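Keeping Your Game Shelf Happy: Tips From a House Full of Players

If your living room looks anything like ours, there are controllers under the couch, a pile of game cases with the wrong discs in them, and a charging cable that only works if you hold it just so. We own 65 games across 2 consoles, and I love every single one (okay, maybe not the fishing one!), so I've picked up a few habits worth passing along.

Start with the controllers. Turn everything off, unplug it, and wipe the grips with a soft cloth that's barely damp. For the seam where the two halves meet, run a wooden toothpick along it very gently and you'll be amazed at what comes out. Cotton swabs are great around the sticks. Never spray cleaner straight onto the buttons – put it on the cloth first.

Old T-shirts make terrific cloths, by the way. Cut them into squares, skip any part with a print or a seam, and keep a stack in the drawer with the spare batteries. My friend Dima Rawashdeh washes hers without fabric softener, and I've copied her ever since I saw how streaky my discs were getting.

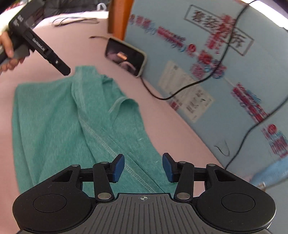
Speaking of discs, always wipe from the center hole straight out to the edge, never in circles. Hold the disc by its rim and let it dry before it goes back in the case. The right case, please! I put a sticky note in any empty one saying which console the disc is sitting in, and we haven't lost a game since February.

Cables next. Loop each one loosely, fasten it with a strip of hook-and-loop tape, and label both ends. Shoe boxes work fine for storage, and a long session of Skilonard is so much more fun when you can find the charger before the battery light starts blinking.

Last one: give your console some air. Leave a few inches free at the back and sides, and vacuum the shelf when you do the floor. Ours went quiet again after I moved it out from behind the board games, and now we can hear the music in the cave levels!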